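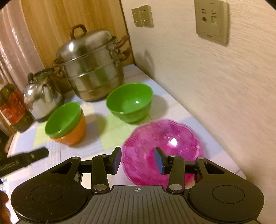

Marit Fröhlich
Newsletter editor and reluctant keeper of the crockery cupboard

The great bowl amnesty opened on Monday at the Clameck Road hall, and I can report that the people of Botgate have been hanging on to other people's dishes for years.

The pastel checked cloth went on the table first, as it does for everything from christenings to the parking meeting. Then came the bowls. Green ones, mainly, and an orange one that now has a green one sitting inside it, an arrangement I have decided to call storage. If you brought trifle to the summer lunch and went home with a clean conscience and no bowl, come and have a look.

The pink dish needs a paragraph to itself. It is see-through, wavy round the rim and covered in moulded flowers, and it has so far been claimed by 2 households, each of which says it came from a grandmother. Both grandmothers had strong taste. Until one side produces a photograph with a jelly in it, the dish stays with us, catching the light and looking pleased with itself.

A few rules, as there was some feeling about this last time. Anything unclaimed after 14 days goes to the Brerska stall, where it will be sold to the person who donated it. Lids are not being matched. I did lids once and I won't be doing them again. Please write your name under your bowl in something stronger than biro, and if you find someone else's name already there, think about what that means.

The cupboard key is on the hook by the kitchen door. Ring extension 2260 if it isn't, and try your own coat pocket before you do.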